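Teaching the hand to hold paper on glass

January 10, 2020

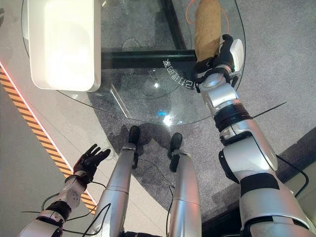
Right hand on the paper roll, left hand open and waiting.

Before the holidays I promised to write how the grasping work is going, so I try to do it now in short form.

Our old method was to find the table first and then look for objects standing on it. With a glass top this is a bad idea. The depth camera sees the carpet through it, and the planner believes that the roll is floating. Kipchumba Temba proposed that we stop asking where the table is. Instead, the hand comes in from the side, closes slowly, and the force in the fingers tells when to stop.

We made 100 trials with the paper roll and 84 ended with a stable hold. I am quite happy with this number, although Unnur Briem reminds me that we tested only 2 starting positions of the arm. She is right. Most of the failures came when the thumb touched first and pushed the roll over. Bright reflections on the glass also gave us some trouble, but less than I was afraid of.

In March we will repeat everything with softer rolls. The left arm has no task yet, and I would like it to steady the roll from the other side.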